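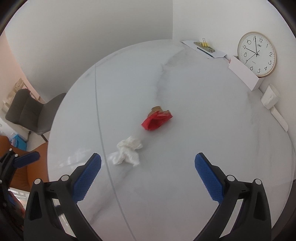

Theresia Fankhauser has played eleven mothers, three abbesses and one very bad-tempered ferry owner, and she will tell you that the ferry owner was the only one she ever missed when the job was over. We had agreed to meet in the morning, before her rehearsal, and she was already deep in a story when I got my coat off. She talks with her hands, and she talks at the pace of somebody who has spent a long time waiting in trailers for someone to come along and listen. Between us was a big round table, white and glossy with a pattern like marble, and she used it as a map. The grey vein that comes down towards the middle was the river at Skerncombe, where she grew up, and a crumpled bit of red and brown paper did very nicely as the picture house.

The picture house was called the Duggan, and it had 300 seats, a leaking roof and a manager who let children in for nothing if they promised to stay until the credits had finished. Theresia kept that promise so faithfully that she still can't leave a film early, even a dreadful one (and she has been in a couple, she says cheerfully, and sat through those as well). Her father mended boats and her mother kept the accounts for half the harbour, and neither of them had the least idea what to do with a daughter who learned whole parts off by heart and performed them to the dog.

She went off to drama school at 18, came home at 19, went back again at 20, and by her own account was not much good until she was nearly 30. "I was loud," she says. "I thought loud was the job." What changed her was a touring company that took plays round village halls in a van with no heating, up to 800 miles in a month when the bookings were good. You did the lights, you sold the tickets, you played the duchess and then you swept up after her. She learned to be quiet in those halls, where the front row was near enough to touch and you could hear somebody unwrapping a toffee right through your big speech.

It was in one of them that Nesrin Kocabaş first saw her. Kocabaş was then a young editor who wanted to direct and had written a script about a ferry crossing that is due to close, and the stubborn woman who goes on running it. She had pictured somebody much older. She went home and changed the age in the script that same night, and then spent the best part of four years trying to raise the money, while Theresia went on touring and, she admits, more or less forgot about it.

The film was Grurnel, and if you haven't seen it I do envy you a little, as you still have it to look forward to. It was shot in 40 days, mostly in rain, with a crew who were sick over the side in turns. There is one scene people always ask her about, the one where she ties up the boat for the last time and says nothing at all for what feels like an age. The script had a page of dialogue there. Kocabaş crossed it out over breakfast, and Theresia was so cross that she didn't speak to her until the afternoon, by which time they had it in one take.

She was 40 when it came out. The telephone, which had been a fairly peaceful object up to then, started to ring, and she said yes to nearly everything for a while and got rather tired. That was when the mothers began. She is fond of most of them, and very firm that a small part in a warm studio is nothing to be sniffed at when you have known that van.

Now the two of them are working together again, on a comedy called Rorix, which is about a retired locksmith who gets shut in a department store over a long weekend. Theresia plays the locksmith. She has been taking lessons, and can open a simple padlock in the time it takes most of us to find our glasses, though she hasn't yet managed her own back door. Filming starts in July, and Kocabaş has promised her that this time there will be no boats. There is, however, an escalator, and a good deal of running up it the wrong way, so she has taken to walking up the hill behind her house before breakfast.

I asked whether she ever goes back to the Duggan. She does, every winter, and they show whatever she likes on the condition that she introduces it. Last time she chose a western she had loved when she was nine and found she could still say most of it along with the cast. She stayed until the credits had finished, and then she went and helped them stack the chairs in the foyer.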